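Hilo sobre mi novela, que me lo habéis pedido varias y llevo desde septiembre dando largas 🧵

1/ La empecé en Toledo, en un cuaderno de rayas, a las seis de la mañana y antes de entrar a trabajar. Se titula Hiltumeo y no, todavía no pienso decir qué significa (mi madre tampoco lo sabe, y mira que insiste).

2/ El primer borrador tenía 663 páginas. ¡663! Se lo pasé a Gwawr Jenkins, que lee todo lo que escribo, y me contestó con un audio de 29 minutos. Lo escuché metida en la cama, tapada hasta las cejas.
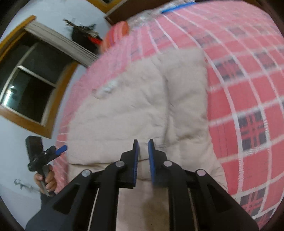

3/ Quité 100 páginas de golpe. Cayó entero el capítulo del faro, que me encantaba, y también un primo que salía dos veces y no hacía nada.

4/ El pueblo se llama Bimham y tiene mucho del de mi abuela, sobre todo la panadería y las broncas por el agua.

5/ Ahora voy por la versión 2 y el final sigue sin convencerme. ¿Vosotras sabéis cómo acaba la historia antes de empezar? Contadme, que os leo esta noche con un té.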